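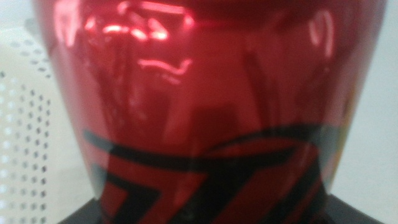
Gervasio Barrientos has run the after-hours robotics club at Farklow College for long enough to know which week the arguments start. It is usually the week the arm first has to pick something up.

"Driving it around by hand is easy," he says. "Then you ask them to write down how they did it, in code, and they find out how much they were doing without thinking."

This year's club has 12 students, most of them in Year 10, working on a single arm with a camera mounted at the wrist. They are preparing for the Simholm schools challenge, where teams are given a shelf of household objects and have to move as many as they can into a tray in three minutes.

Javiera Rivadeneira, who is in Year 11 and writes most of the vision code, spent the first part of the year on shiny things. Her early program looked for blocks of colour, which worked well on matt objects and badly on anything with a gloss finish.

"You get white patches where the lights reflect, and the colour goes nearly brown in other spots," she says. "The program thought one object was four objects. It kept trying to grab the reflection."

The other problem was distance. Close to an object, the wrist camera can't focus, and whatever it is reaching for takes up most of the picture. The team now takes its measurements from further back and treats the last part of the approach as a straight line.

"We stopped asking the camera for detail it hasn't got," Rivadeneira says. "Up close we only use the two side edges, to check we're centred. If one edge is missing we back off and try again."

To train the newer version, the students collected 3195 pictures from the wrist camera and labelled them over several lunchtimes in May. Barrientos says about 800 had to be done again when two groups disagreed over whether a reflection counted as part of the background.

"That was a good argument to have," he says. "I stayed out of it."

The school paid for the arm. Enimville Library lends the club a room during the holidays.

Rivadeneira wants to study engineering but hasn't settled on which kind. For now she is rewriting the part of the program that decides which object to go for first. At present it always picks the nearest one, even when a second object is in the way.

The club meets on Mondays and Thursdays after school, and new members can join at the start of any term.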